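Gripper cell, return to service after drop fault
Checklist with comments, February
Inspector: Zewditu Lemma
Present: Flynn McKinnon, Bohdana Yurchenko
Controller: Rorkov. Gripper: Cirneo, two finger.

1. Emergency stop cuts motion. PASS
Tried from both sides of the table.

2. Emergency stop holds the grip. FAIL
Fingers opened on stop and the test block fell. Same thing as the original fault. The repair note from Ivanyshyn says "resolved by update." I would like to know which update, as the version number on the controller is the one we had before.

3. Finger pads seated, screws tight. PASS
Marked with paint pen so we can tell next time.

4. Grip force matches the setting. NOT ACCEPTED
Log shows 963 grip cycles with no slip. Flynn offered this as proof. The log only records a slip when the controller notices one, and it didn't notice the drop either. Need a reading from a separate gauge.
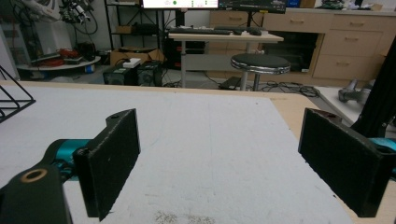
Does the cell have to stay locked out if it only drops parts on a stop?
It stays locked out until item 2 passes, whatever the part weighs and however rarely anyone hits the stop.

5. Finger gap reads true when fully open. PASS, with doubt
Readout and caliper agreed cold. Bohdana repeated it after 20 minutes of running and they still agreed. Fine for now. The drop came at cycle 591 of a long run, so a short warm-up doesn't settle much.

6. Walking path clear of cables. FAIL
Cables on the floor near the stool and by the computers. This was written up last time and signed off as done. Route them or cover them, then call me.

7. Work surface clean. FAIL
Dark specks on the white board, near one edge. I was told "old marks." Maybe. Wipe it, run the cell, look again. If they come back, find out what is shedding.

8. Speed limit in teach mode. PASS
Kustby sheet gives no figure for this gripper, so we used our own.

9. Fault report complete. FAIL
Cause is given as "operator error." Vitalii Boiko pressed the stop, as he is supposed to. Rewrite it.

Result: not released. Items 2, 4, 6, 7 and 9 open. Miroslava Kobzar has the lockout key. Retest of item 2 to be done with a part in the grip, ten stops in a row, and I want to be in the room for it.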